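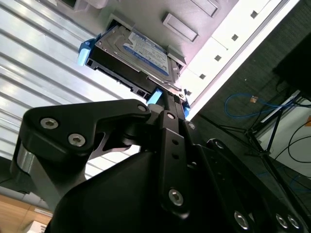 *3.5-inch drive, partially inserted in the bay of the light gray case*

**Ticket 80 – Irrigation timer at the Viltmont training garden starts at wrong hour**

Opened by: Buppha Phromma
Assigned: Sakda Ratanaporn
Status: open, waiting for parts

**Problem as reported (Buppha)**

The drip lines in the raised beds should start at 5:30 in the morning. In the last week they start in the middle of the afternoon, when the beginners' course is in the garden. The course people were standing between the beans and got wet shoes. The lettuce in bed 7 is bolting and the seedlings in the cold greenhouse are too dry in the morning. I did not change the program. The display on the controller shows the correct time when I look at it.

**First check (Sakda R.)**

Thank you for the clear report. I went through the controller menu with Buppha by phone. Findings:

- Program A: start 5:30, duration 19 minutes, every day. Correct.
- Program B: start 15:00, duration 19 minutes, every day. This one should be empty.
- Rain sensor: set to "bypass".

Program B is the factory program. It comes back when the controller loses power and the backup battery is weak. Please do the following:

1. Turn the dial to OFF.
2. Clear all start times in Program B.
3. Set the rain sensor to "active".
4. Turn the dial back to AUTO and wait for the small drop symbol.

**Reply (Buppha)**

Done. Next morning the water came at 5:30 in beds 1 to 6, but bed 7 stayed dry. In the afternoon nothing started, so this part is good. I also opened the filter by the tap and cleaned out a lot of green slime.

**Second check (Sakda R.), on site**

Bed 7 is on valve 3. The valve opens by hand but not from the controller. I measured the coil and it is open circuit. The cable joint in the valve box was under water, and the connector there has green corrosion. I cut it back and made a new joint with gel connectors – the coil still does not respond, so it must be replaced.

I put a new backup battery in the controller. Then I switched the power off for one hour and on again. The program stayed.

**Note from Paraskevi Kokkinos, course office**

The autumn sowing course uses bed 7 for broad beans in November. Can we water by hand until the coil comes? We have two cans and one hose that reaches.

**Answer (Sakda R.)**

Yes, please water by hand, early in the day. Do not open valve 3 by the screw and leave it – last year it was forgotten and the path to the compost was flooded.

Coil ordered from Grunthorpe, one piece plus one spare. Amnuay Yimyam will collect them together with the new drip emitters.

**Open points**

- Replace coil on valve 3 (Sakda R.)
- Raise the valve box and put gravel under it (Amnuay)
- Write the correct program on a card inside the controller door (Buppha)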